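Household Wood Care Notes – README

Version date: 2020-05-04
Maintained by the Lirnine project

What is in this set

This is a collection of 600 short notes on the care of unpainted wood in the home. The notes cover kitchen counters, cutting boards, tabletops, shelves and a small number of floors. Each note describes one surface, what it was finished with, what went wrong with it and what was done about it. The text is in English. Notes run from two or three lines to a full page.

The set was put together so that people writing care guides would have plain accounts to work from. Most printed guides repeat one another, and many skip the dull part, meaning how long a finish took to dry and what the surface was like a season later.
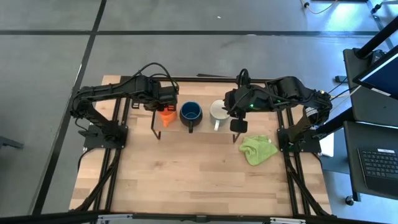 Where the notes came from

Most of the notes were sent in by owners through a form on the Vusgate site. A smaller part was typed up from repair slips kept by Mikkelsen, a furniture shop that closed its refinishing side and let us copy the slips. Names and addresses were taken off before typing. Spelling was corrected, but wording was left alone, so the same problem may be called a ring, a bloom or a white mark depending on who wrote the note.

Collection stopped in November. Anything sent after that is being held for a later version.

Files

notes.csv – the main table, one row per note
finishes.csv – names of finishes as written, matched to a common name
problems.csv – the list of problem codes
CHANGES.txt – what changed between versions
LICENSE.txt – terms of use

Columns in notes.csv

note_id: a number, never reused
source: form or slip
surface: counter, board, table, shelf, floor or other
wood: as given by the writer, blank if not known
finish: common name from finishes.csv
problem: one or more codes from problems.csv
action: free text
result: free text, blank in many slips
months_after: whole months between the repair and the note
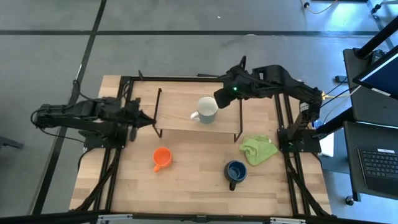 Butcher-block tabletop with a small raised shelf and a white mug.

Problem codes

There are 6 codes: water ring, heat mark, stain, scratch, split and dry surface. A note can carry more than one. "Water ring" and "heat mark" are hard to tell apart from a written account, and we did not try to guess. If the writer blamed a hot pan, it is a heat mark. If the writer blamed a glass, it is a water ring. If both were blamed, both codes are set.

"Dry surface" is used for wood that looked pale or felt rough with no other damage. It is the most common code for cutting boards and rare for anything with a film finish such as varnish.

How the wood column was filled

We copied what the writer said. "Butcher block" is a way of building a top and says nothing about the species, so it went into the surface notes and the wood column was left blank unless a species was also named. Please keep this in mind before counting species. Maple is probably undercounted.

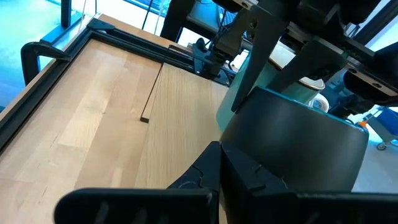

Finishes are in better shape. People tend to keep the can. The names were matched by hand, and where a product could have been either a pure oil or an oil and varnish mix, it is marked "oil, unclear" in finishes.csv. Dralano, the mixing guide we used for the older trade names, is not included because we do not have the right to share it.

Known problems

Dates on the slips were often missing, so months_after is blank for most of them. Roughly 35 notes describe the same surface at two different times. They have separate note_id values and are linked in the see_also column, which was added late and may be missing a few pairs.

The form asked for "anything that went wrong." People whose counters gave them no trouble had little reason to write in. The set should not be used to say how often a finish fails.

Some actions are bad advice. One writer used a clothes iron with no cloth under it, and a few mixed bleach with other cleaners, which is dangerous. These notes were kept as records and have the value 1 in the caution column. Filter them out before showing any text to readers.

Blank cells are truly blank. There is no "NA" or "none" anywhere in the table. Line breaks inside the free text columns were replaced with a single space.

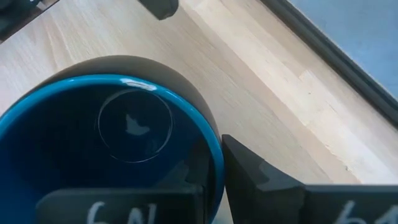
Can I use the notes to pick a finish for a new counter?
They will give you an idea of what upkeep is like, but the set leans heavily toward surfaces with trouble, so check the maker's directions for food contact and drying time first.

Use and credit

The notes may be copied, changed and printed, including in paid work, as long as the Lirnine project is named and the version date is given. Passages longer than 3000 characters should be marked as quoted. Please do not try to work out who wrote a note.

Corrections can be sent through the Vusgate form. Put the note_id in the first line and say which column is wrong.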